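Tidying a desk: tips from the Vimudum trials

Most of what we know about clearing a cluttered desk comes from doing it by hand. The Vimudum project has been recording the job with hand-held grippers, then training an arm to repeat it. The first set ran to 696 recordings across 34 desks. A fair bit of what it showed is useful at home too.

Start with the cables. When cables were left until last, the arm failed 22 times in the first 500 attempts by dragging something else along with the item it had picked up. People do the same, only they catch it sooner. Unplug what you don't need, coil it and get it off the desktop before you shift anything else.

Move tall things next. Flasks, pump bottles and squeeze bottles go to one side in a single row, tallest at the back. The arm did better when it could reach past them without going over the top.

Leave the laptop where it is. Close the lid and work outward from it. Recordings where the laptop was moved first took longer, and it usually ended up back in the same spot.

Keep the power strip in view. If it sits at the front, turn it so the cords run toward the wall. A strip hung under the shelf is better still, if your desk will take the screws.

Put small packets in one tray and sort them later. Sorting as you go was the slowest method in every round.

Wipe down last, from the back panel forward, with a damp cloth and very little water near the sockets.
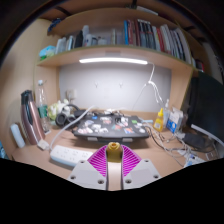
Brirkton, 2021-05-25

Cubicle desks with a shelf above are the next group to be recorded. Headphones are proving harder than bottles, as the headband swings when they are lifted by one cup. Grip the band at its highest point and lift straight up. A hook on the side panel saves setting them down again.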